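About Kinoshita

Home > Company > About us

We write software for robot arms. More exactly, we write the parts between the camera and the motors: perception, planning, control, and the tools you need to find out which of those three let you down. We don't build arms, and we don't sell them. If you already own some and they do less than you were promised, you are our usual customer.

Kinoshita was started in Clernton by Ryota Fukuda, who had spent years installing other people's automation and was tired of the second visit. The first visit is the demo. The second visit is when the light in the building has changed, the parts come from a different supplier, and the thing that worked for the sales team stops in the middle of a shift with an error code that means "something." We are now 16 people, most of us programmers, two of us former line technicians who get to veto error messages.

What we think of the field

We are not very excited about robots in general. A lot of what gets published is a good clip of a good attempt, and we would like to see the attempts on either side of it. When a vendor tells you a system "understands" your product, ask what happens when the product is upside down. When somebody quotes you a success rate, ask who decided what counted as success, and whether that person was also paid to get the number up.

We try to hold ourselves to the same questions. It has cost us contracts. One buyer in our second year told us that our proposal was the only one with a section on failure, and then hired somebody else.

What we work on

Most of our time goes into soft things: cloth, bags, film, padding. Rigid parts have been handled well enough for decades, and if you need a metal bracket moved from a tray to a fixture, you probably don't need us. Cloth is a different problem. It has no fixed shape, it hides most of itself under itself, and a planner that assumes an object will stay put while one hand reaches for it will be wrong a good deal of the time.

Our planner is called Kosine. It takes what the cameras see, guesses where the edges and folds are, and proposes a next move for one arm or both. It also reports how sure it is of each guess, and that number is logged whether or not the move goes ahead. We are still arguing about how far the number can be trusted. On plain white fabric, where a crease, a seam and a soft shadow can look much alike to a camera, it used to be far too confident. It is better now. We would not call it good.

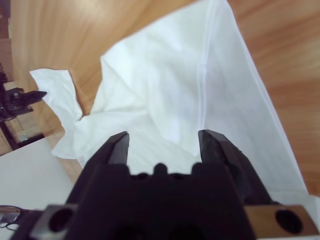 Cloth handling with two grippers, from the wrist camera. Telling the seam from the folds is the perception team's job.

The second product is Flemier, and it began as an internal tool. Flemier records a run - camera streams, joint positions, planner guesses, every command sent - and lets you step through it afterward on one timeline. There is nothing clever in it. Customers ask for it more often than they ask for Kosine, which hurt some feelings here at first. A robot that fails and leaves a readable record is worth more to a plant than one that fails a little less and leaves nothing.

We also do control work when it is needed: grip force, two-arm timing, slowing down near contact. Control tends to get blamed for perception's mistakes, and the other way around. Having both teams in one room has not stopped this, but the arguments are shorter.

How we test

A change to Kosine has to get through 500 recorded runs before it goes near an arm. That catches the stupid mistakes. It does not tell us much about cloth, because a recording can't react to a move it never saw. So after that the change goes on the bench, with the fabric dropped by hand between tries and no rearranging once it lands. A try that needed a person to step in is logged as a failure, even if the person only nudged something. We had a long disagreement about nudging. It was settled in August and it has not been reopened, though one or two people would like to.

We do not publish a single success figure for Kosine. We will show you the log of every bench try on fabric like yours, including the bad stretches, and you can work out your own.

What we won't do

We won't quote for a job before seeing the real material. A photo is no help, and neither is "basically a towel."

We won't say a system learns on the job. Ours doesn't. It changes when we change it, and you get a note saying what changed.

We won't stage a demo with fabric we have practiced on unless we tell you so. Bring your own. Our record for a visitor's sample going wrong is 22 tries in a row, on a slippery lining material, and we still have the Flemier recordings if you want to see them.

We turn down work too. If a person with a folding board is faster and cheaper, and that is often the case, we will say so in the first call.

Working with us

A first project is normally a paid trial with your material on our bench. You get the recordings and a written report at the end, and you keep both whether or not you go any further. The report is written by the engineers who ran the trial. Sales does not edit it - we don't have a sales department, so this rule has been easy to keep.

Visits to the Clernton workshop are by appointment. Please send the material ahead of you, and tell us what you have already tried and how it went wrong.

Page last updated 3 Mar 2019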